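Association des occupants de l'entrepôt Dandillow
Compte rendu de la réunion de mars, commission décoration et aménagement 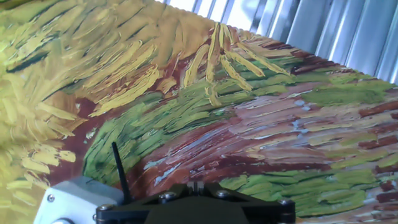

Détail du motif imprimé, côté blés.

Début de la réunion à 18 h 10, dans la salle du fond. Le compte rendu précédent est adopté après correction d'un point : le devis de Grillgate avait été « reçu » et non « accepté ».

1. Surface imprimée

Le fournisseur Brodthorpe propose d'équiper la zone d'accueil d'éléments courbes portant le même motif que la pièce d'essai : un paysage à la manière d'une peinture à l'huile très empâtée, jaunes et ocres d'un côté, une bande verte en travers, puis des bruns rouges et des roses. La fiche commerciale parle d'un « effet matière saisissant ». La commission a voulu savoir ce que recouvre cette expression.

Plusieurs membres reconnaissent que l'imitation des coups de pinceau est soignée, surtout dans la touffe jaune qui s'ouvre en éventail et qui fait penser à une gerbe. D'autres rappellent qu'il s'agit d'une impression et qu'on nous la facture comme si quelqu'un l'avait peinte. Il est demandé si le motif se répète d'un élément à l'autre. Le fournisseur a répondu par courriel que « le raccord est étudié ». Cette réponse n'est pas jugée suffisante.

Une remarque porte sur les couleurs. Les filets bleu pâle et blancs glissés dans les bruns plaisent à une partie de la salle ; une autre partie y voit du remplissage. Pas de vote sur ce point, la commission n'étant pas là pour faire de la critique d'art.

La question de la tôle ondulée revient. Un paysage de campagne devant un mur en métal, est-ce un contraste voulu ou une économie d'habillage ? Le fournisseur défend la première hypothèse. La commission réserve son avis et note que l'habillage du mur figurait dans la première version du projet Kurup, puis a disparu sans explication.

2. Coût

Le devis s'élève à 3000 euros, pose comprise, hors nettoyage. On fait observer que l'ancien devis, pour des éléments unis, était aussi de 3000 euros. Soit le motif est gratuit, soit les éléments unis étaient trop chers. Le fournisseur devra produire le détail ligne par ligne. Grillgate sera relancé pour une offre comparable, sans grand espoir, les deux derniers messages étant restés sans réponse.

3. Tenue dans le temps

Brodthorpe annonce une tenue des couleurs de plus de cinq ans. Aucun document n'accompagne ce chiffre. Il est demandé :
- les conditions de l'essai (lumière, humidité, produits d'entretien) ;
- l'adresse d'un site déjà équipé, que l'on puisse visiter ;
- le texte complet de la garantie, le résumé n'engageant personne.

Un membre propose de passer une éponge humide sur une chute pendant quatre semaines et de regarder. La proposition est adoptée, avec deux abstentions motivées par le fait que la chute n'a toujours pas été livrée.

4. Décision

Aucune commande n'est passée. La commission ne s'oppose pas au motif mais refuse de se prononcer sur la base d'une fiche commerciale. La demande d'acompte est rejetée à l'unanimité.

5. Divers

L'éclairage du couloir clignote de nouveau. La réparation avait été déclarée définitive à la réunion précédente. Le mot sera retiré des prochains comptes rendus.

Les clés du local à vélos sont à rendre avant la fin du mois.

Séance levée à 19 h 45. La prochaine date sera fixée à réception du devis détaillé.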